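September 9, 2023
By Aaliyah Dufour

Ticket: Hot water goes cold partway through a shower, upstairs only
Property: Nunwood, top flat
Appliance: Raltex combi boiler, fitted by the people who had the flat before me
Status: Closed, grudgingly

I kept this log in the residents' shared folder at the request of the managing agents, Murnley, who told me that a written record would speed things up. It has certainly made things longer. I'm leaving it up because the flat below has the same boiler and will presumably get its turn.

Symptom

The shower runs hot for a few minutes, goes stone cold for what feels like a school term, then comes back hotter than it started. The kitchen tap behaves perfectly, especially when anybody is watching it. Heating is fine. Pressure gauge sits in the green. No fault code on the display, just the little flame symbol going on and off as though it's thinking of something else.

First entry

Rang Murnley. Was asked if I had tried turning it off and on again. I had. Was asked to try it while they were on the line, so I did, and it made the same noise as before. They logged it as "intermittent", a word that here means "we'll come when it's worse".

Second entry

Read the manual. The manual covers three models, and mine is the one whose diagrams were left out. It suggests checking the filter on the cold inlet. I found the filter, or at any rate I found something round with a mesh in it, shut the water off, took it out and rinsed it. There was a bit of grit, nothing dramatic. Put it back. Shower went cold on schedule.

Third entry

Murnley sent an engineer from Asadi. He was polite, he took his boots off, and he ran the kitchen tap for ages and pronounced it lovely. I asked him to try the shower. He tried the shower, which stayed hot the whole time he was in the bathroom and went cold when I got in it that evening. His report says "no fault found". The call-out was £171, which Murnley proposed to add to my service charge. I proposed otherwise, in writing.

Fourth entry

Spent an evening on a plumbing forum. Opinion there is divided between a failing diverter valve, a scaled-up plate heat exchanger, a tired thermistor and my being a fool for owning a combi. One man has written 2,865 posts and recommends replacing the boiler in every one that I read. A new boiler, fitted, would be £3,000 by his reckoning. I do not have that, and if I did I would go somewhere with a bath.

Somebody more useful asked what the flow was like. I hadn't thought about it. The shower has always been fierce, and I had assumed this was a good thing and possibly the only luxury in the building. 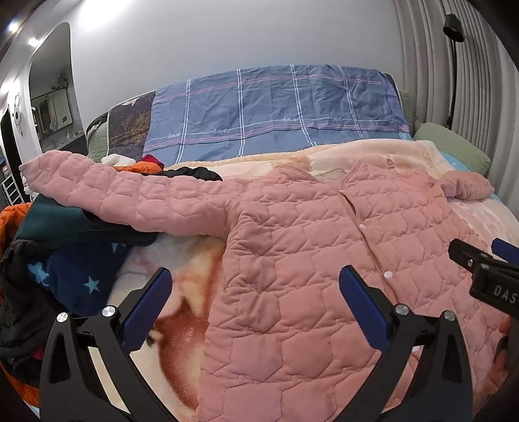 Fifth entry

Turned the shower down to a dribble and stood there with my hand under it. Steady heat, no cold spell, for as long as I could bear to waste the gas. Turned it up full, and it went cold. Did the whole business again to be sure, with the kitchen tap off and then on. Same result each time. So the trouble has something to do with how much water is going through, or how much the boiler thinks is going through, and these may be two different numbers.

Sent this to Murnley with the heading "Reproducible fault". Got an automatic reply thanking me for my patience, which I had not mentioned.

Sixth entry

Turned the hot water setting down on the boiler to see what would happen. It had been set as high as it would go, so I'd always mixed in a lot of cold at the shower. With the setting lower the cold spells were shorter. I wouldn't call it a cure. My neighbour below says hers is set to maximum too and that it came like that. She has had no cold spells but she also takes very quick showers, having grown up in a house with a coin meter.

Seventh entry

Asadi again, different engineer. I handed her the log before she'd got her bag open and she read it, standing in the hall, all the way through. I nearly wept. She ran the shower on full for 30 minutes in two goes and it went cold on her twice, the second time while she was on the phone to her office saying it hadn't.

Her view: the heat exchanger is scaled up. When the flow is high and the temperature is set high, the boiler overheats inside, cuts the burner to protect itself, sends cold water through while it recovers, then starts again. The kitchen tap never asks enough of it to set this off. The first engineer had the shower on low to keep his sleeves dry.

She ordered a new plate heat exchanger and a pack of seals.

Eighth entry

Seals arrived. Exchanger did not. Washed my hair in the kitchen sink, where the hot water was, of course, superb.

Ninth entry

Exchanger arrived and was fitted in a morning. The old one was remarkably heavy for its size, and when she tipped it over the sink it let out something like wet sand. Hot water now set to a sensible temperature with a bit of tape beside the dial so I can tell if anyone has fiddled with it. Shower hot from start to finish on three separate mornings.

Outstanding

Murnley have agreed to pay for the repair and are "reviewing" the first call-out. I've asked for a scale reducer on the incoming main, as the water here leaves a crust on everything. They've asked whether I could put that in a separate ticket. I have opened it. It has been marked intermittent.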